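Introduction to Everyday Materials
Handout 7: Friction, or why things stay where you put them
Instructor: Mervyn Mottram

Reading before class: Wainwright, chapter 4. You can skip the boxed section on car brakes, we get to it in October.

Friction is my favorite topic in the whole course, so forgive the length of this one! Last time we finished with weight and balance, and someone asked at the end why a book on a tilted desk doesn't slide right away. Great question, and it takes us straight into today's material.

Start with the book. Gravity pulls it straight down. The desk pushes back at a right angle to its own surface, and we call that push the normal force ("normal" is just an old word for "at a right angle"). When the desk is level, the two cancel out and the story is over. Tilt the desk, and part of gravity's pull now points down the slope. Something has to hold the book against that, and it's friction.

Static and kinetic

There are two kinds you need for this course. Static friction acts between surfaces that aren't sliding past each other. It's a wonderfully flexible force: push a sofa lightly and it pushes back lightly, push harder and it matches you, right up to a limit. Go over the limit and the sofa moves. From then on you're dealing with kinetic friction, usually a bit smaller than the static limit. You've all felt this in your arms. Getting the sofa going is the hard part, and then it suddenly lurches and somebody bangs a shin.

The rule we use for the static limit:

largest static friction = coefficient x normal force

The coefficient is a plain number with no units. It depends on both surfaces together, so please don't write "the coefficient of rubber" in your homework. Rubber on what? Rubber on dry concrete and rubber on ice are very different animals (ask anyone who drives in winter).

Worked problem

A crate presses on a level floor with a force of 80 newtons. It takes a sideways push of 16 newtons to get it moving. What is the coefficient of static friction?

Divide the push by the normal force: 16 / 80 = 0.2. Done! Now try it with a second, identical crate stacked on top. The normal force doubles, the push you need doubles too, and the coefficient is still 0.2. Work it through on paper anyway, it sticks better that way.

What surfaces are really like

Run your hand over a painted wall, then a window, then your sleeve. Your fingertips tell you a lot, but at a small enough scale even the window is hills and valleys. Two solid surfaces pressed together really meet only at the tops of those hills. Press harder and the hills flatten a little, so the true area of contact grows. I love this picture of it, since it explains why pressing harder gives you more grip.

It also helps with something that bothers a lot of people the first time. Turn a brick from its wide face onto its narrow end and the friction hardly changes. The narrow end has less area to share the load, but the load on each bit of it is greater.

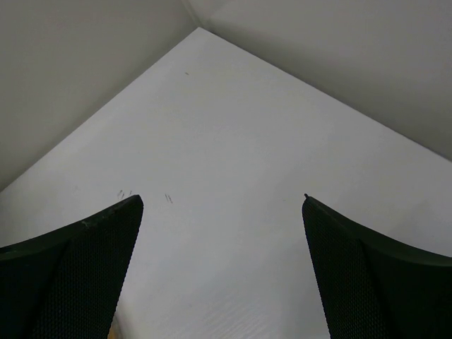 Fig. 2. Smooth rim and fine mesh texture side by side on a dark surface.

Texture is a separate matter from the coefficient, though the two get mixed up all the time. A pattern of holes or grooves can give water or dust somewhere to go, and on soft materials the edges can catch and bend. On hard, clean, dry surfaces a pattern may do very little. Very smooth can even mean very grippy: two polished, perfectly clean pieces of metal can drag on each other badly. So "rough means grip, smooth means slip" is a fair first guess and a poor law.

Try this at home

You need a flat board, a ruler, a coin and an eraser. Put both objects at one end of the board and raise that end slowly. Write down the height at which each one starts to slide. Divide the height by the level distance along the table under the board, and you have the coefficient of static friction. No scale needed, the weight drops out of the math completely! Run each object several times and keep every result, odd ones included.

For next class

Problems 2 and 5 at the end of chapter 4, plus your board results. Show the units at every step. Anyone who wants more can look at the section on lubricants, where we're headed next.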